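Chapter 2
When Two Arms Share One Table

In this chapter you will learn why a cell with two arms can stop, or can hurt somebody, even when each arm is working as it should. We begin with a case from the Hutex workshop in Østergaard, where Troels Thygesen was testing the Boltik controller in May.

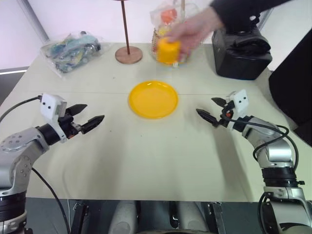
The first question in any fault report is who could reach the work area at the time. At Hutex the answer was: everybody. The controller treated the table as closed, but it had no means to check this. A hand holding a yellow cup can come in over the far side while both grippers point at the plate in the middle. The Boltik log held 2,569 motion commands for that morning, and not one of them was stopped for a person.

The second question is about the distance between the arms. Each arm had its own limits, and both sets were correct. The mistake was in the zone that belonged to both – the limits were written separately and never compared. 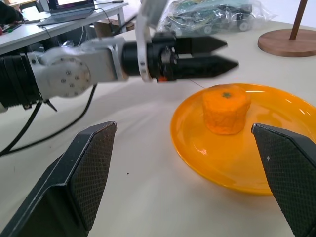 A shared zone must be given to one arm at a time. Without this rule, the arms meet where the task is, and the task is usually small. Seen from one gripper, the fingers of the other arm hang close to the orange plate, and very little space is left for an error in timing. Thygesen found that the lock signal came late at command 1,397, so both arms believed they had permission. The contact was light, but one finger had to be replaced.

Section 2.1 explains the lock signal. Section 2.2 deals with people near the table, and uses the Wevport checklist.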